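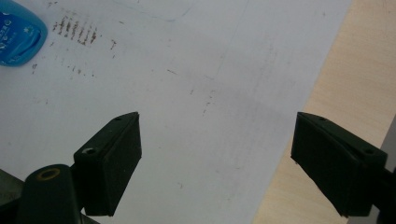 Willstead Drawing and Print Club / Website and Mail Help

2 min read

Ticket: monthly newsletter does not arrive to part of the members
Opened by: Rocío Nieto
Handled by: Helmut Brandes
Status: solved, one point open

Rocío wrote:
Good morning. The August newsletter was sent from our Okon account at 9:10. The list has 800 addresses. In the report I see 700 delivered, 80 with the word "deferred", and the rest are old addresses which I will clean myself. My question is only for the 80. I looked at them one by one and all have a mailbox at Kunditz. I did not change the text style, only the dates of the courses are new.

Helmut, 10:25
Thank you for the clear report. "Deferred" means that the other server said "please try later", so the messages are not lost. Please do not send again, or the members may receive it twice. Can you copy me the full line of one error?

Rocío, 10:40
It says: "temporarily rejected, sender policy does not match". It is the same line for Florence Wong and for Amrit Beaulieu, so I think for all.

Helmut, 11:30
I have checked the domain settings. In the spring we moved the website to Marchand, and at that moment the SPF record was written new. The website server is in it, but Okon is missing. Most providers accept the mail anyway. Kunditz is more strict.

What I did:
1. Added Okon to the existing SPF record. There must be only one such record — a second one makes the problem worse.
2. Turned on the DKIM signature in Okon, under Sending domain. It was off.
3. Sent a test to Florence, who kindly agreed to look in her spam folder also.

Florence Wong, 12:15
The test has arrived in my normal inbox. The newsletter itself not yet.

Helmut, 15:50
Okon tried again by itself and the deferred count is now 8. I will leave these until the evening.

Rocío, 18:20
Zero deferred now. Amrit confirmed by phone that he has it. Thank you very much!

Still open: the contact form on the website sends with Ginevra Cirillo's private address as sender. It works, but it should be changed to the club address. Ginevra, please tell me which evening I can test it with you.

Comments: 3
Shares: 0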